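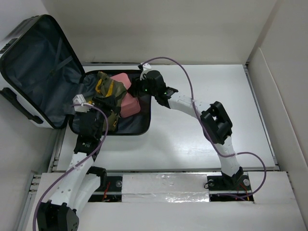

# How to Freshen Up the Inside of a Suitcase

If your suitcase has spent the better part of a year in a closet or a basement, there's a good chance it has picked up a smell. Mine always do. I have a little house in Draltcombe with a basement that means well, and every August, when I start thinking about visiting my cousins in Zostville, I go down and open the bags and get that sad whiff of old newspaper. I used to spray something flowery in there and hope for the best, and then all my sweaters smelled like flowery old newspaper.

The way I do it now takes an afternoon of light work and a couple of days of leaving things alone. You don't need anything fancy.

## What you'll want

- A vacuum with the brush attachment and the skinny crevice tool
- Two or three soft cloths (old T-shirts are perfect)
- White vinegar and water
- A drop of dish soap
- Baking soda
- An old, clean sock
- A dry toothbrush for the zippers and corners

## Empty it all the way

I know, you think it's empty. Check the pockets anyway! I once found a bus ticket, a tea bag and a whole roll of mints that had turned to chalk, and I'm fairly sure the mints were half my problem. Unzip every divider and undo the straps so you can get underneath them. If the lining zips out, take it out and look for a care tag before you do anything else with it.

## Vacuum first

Always vacuum before you bring any water near the thing, or you'll be making a thin paste out of the lint. Go over the flat parts with the brush, then run the crevice tool along the seams and down into the corners, where the sand collects. Hold the lining down with your free hand as you go – the fabric is often loose and the vacuum will try to eat it.

## Wipe the lining

Mix one part white vinegar with two parts water in a bowl. Dip a cloth, wring it out until it's barely damp, and try it on a hidden spot in case the color runs. If all is well, wipe the whole lining in long, easy strokes and do both sides of the straps. Please don't soak it. There may be cardboard or foam behind the fabric, and once that gets wet it takes forever to dry.

For a stain, put the drop of dish soap on a damp cloth and dab from the outside in. Go over it again with plain water afterward.

## Air it out

Leave the bag wide open somewhere with a breeze, out of strong sun. I give it a full day, and two if the weather is sticky. The vinegar smell leaves as it dries, I promise. Press your palm into the corners before you decide it's done, and if they feel cool, give it a few more hours.

## The sock

My neighbor Italo Bortolotti taught me this one, and he has been hauling the same old Sartori bag back and forth to see his sister for longer than I've lived on the street. Fill a clean sock with 4 big spoonfuls of baking soda, knot the top, lay it in the suitcase and close the lid overnight. A stubborn bag might need a second night with fresh soda. You can also sprinkle the soda straight in and vacuum it up later, but it gets into the stitching and I was finding it in my slippers for weeks.

## Putting it away

Store the suitcase upstairs if you possibly can, on a shelf and off the floor. I leave the zippers or latches a little open so some air gets in, and I tuck in an unwrapped bar of soap inside a paper bag. Lavender is nice. Swap the soap out when you can't smell it anymore, and take it out before you pack.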